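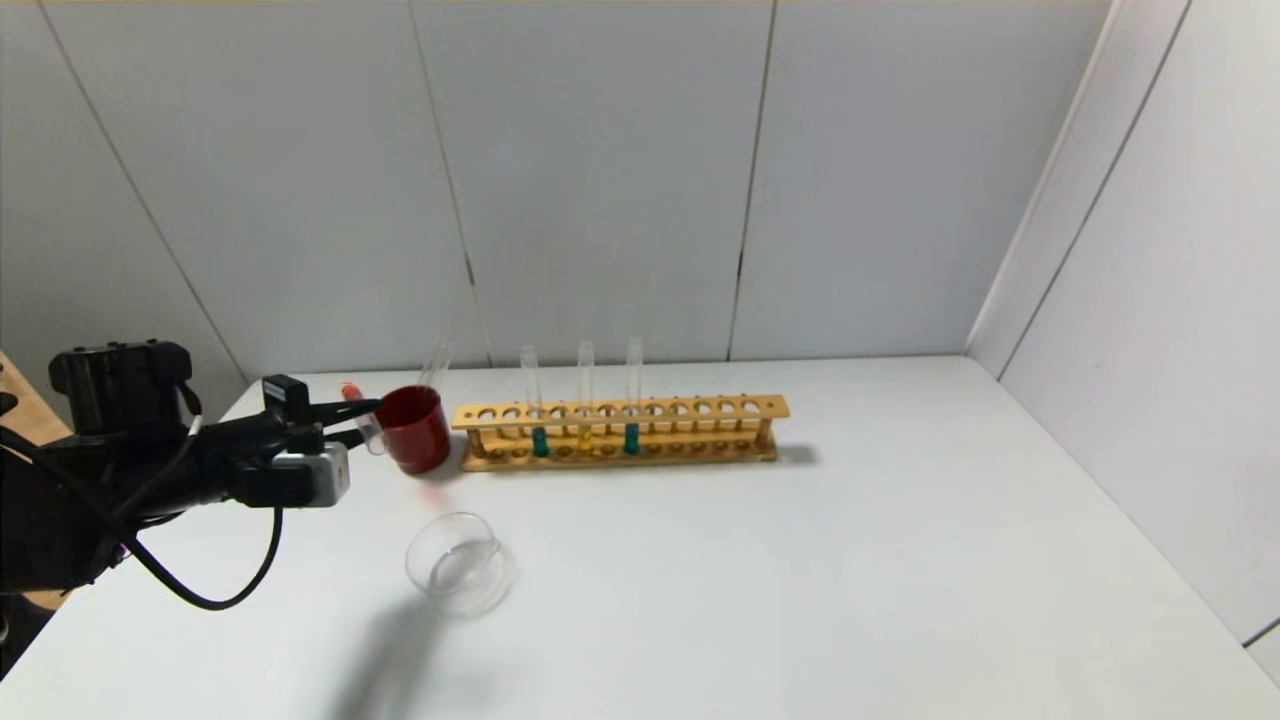

A rack, a red cup and colored liquids on one of our white tables.

About Ullier

Ullier is a small school for hands-on chemistry. We teach middle school students, high school students and adults who want to learn basic lab work or brush up on it. Every class is built around simple glassware, colored solutions and a wooden rack.

The school was started by Chia-hao Tsao and Mekdes Mersha. Chia-hao taught high school chemistry and ran the stockroom at the same time. Mekdes worked in a water testing lab and trained new technicians. They met at a summer workshop for teachers and found they had the same complaint: students could balance an equation but had never learned how to pour from one piece of glass into another. Ullier opened the next June with 4 tables and a secondhand glass cabinet.

What we teach

Our main course is called Chu. It covers handling glass, pouring, reading a liquid level, mixing by color, labeling and cleaning up. Students work in pairs. The first session uses only water and food coloring. Test tubes are filled to a shallow depth so that the color is easy to see and a spill is easy to wipe up. Red, yellow and green are the colors we use most. Once a pair can move a small amount from tube to beaker with no drips on the table, they go on to indicators and simple reactions.

Flistora is our second course and is open to anyone who has finished Chu. It adds filtering, side-arm glassware and keeping a lab notebook. The notebook counts for half of the work. We ask for a drawing of the setup, the starting colors, the amounts, and what was seen, written down while it happens.
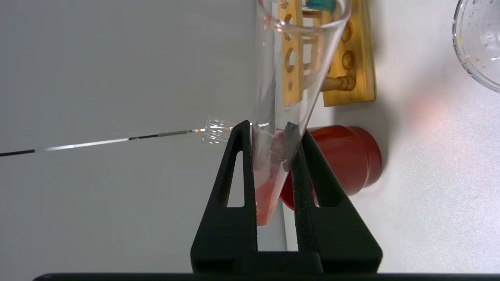

Glass with a narrow end takes more practice than a plain tube. Liquid collects at the tip and a film of color can stay on the walls, so students learn to tilt slowly, wait, and look at the glass from the side before they write down a level. They also learn where to hold it. A side arm is the part most likely to break, and it is never used as a handle.

We get asked a lot about plastic. We do use it for the youngest groups at open house. In the courses we stay with glass and replace what breaks. A student who breaks a tube sweeps it up with the brush and pan, tells the instructor, and gets another one. There is no charge.

The room

Tables and walls are white. Mekdes wanted this from the start, and it does make the work easier. A pale yellow solution that would disappear against a dark bench shows up well on white, and so does a drop that landed in the wrong place.

The racks are wood, with a row of holes in the top board and dowels at the ends. Students fill from one side and leave the remaining holes open for tubes they will need later. A cup on the table can hold a tube that is waiting its turn. Beakers go in front, where there is space to pour.

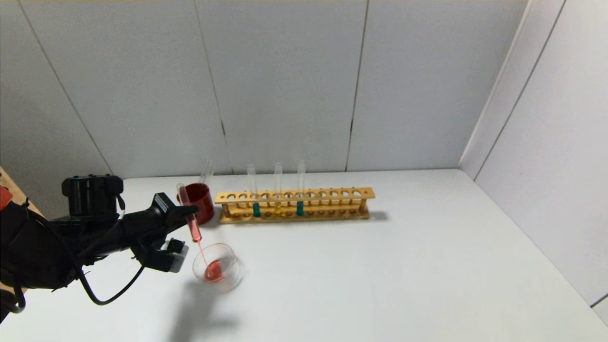

Pouring into a small beaker is the last exercise in Chu. The stream should be thin and the mouth of the tube should stay over the beaker the whole time. Most students rush it at first. We let them repeat it as many times as they like, and there is no grade for this part, only a check mark from the instructor.

Class size and supplies

Classes have 2 instructors. Last year 107 students finished Chu. We keep about 250 test tubes on the shelves, in several sizes, and go through them faster than we would like. Our notebooks and bench labels come from Stendance, which also prints the course booklets.

Goggles and aprons are provided. Please wear closed shoes and tie back long hair.

Visiting

Parents, teachers and prospective students can sit in on a session. Call or write to the office ahead of time so we can set out an extra stool. The office opens at 9 a.m. and closes at 4:30 p.m. Street parking is free after 5 p.m., which suits the evening adult class. Enrollment for the fall term opens in June.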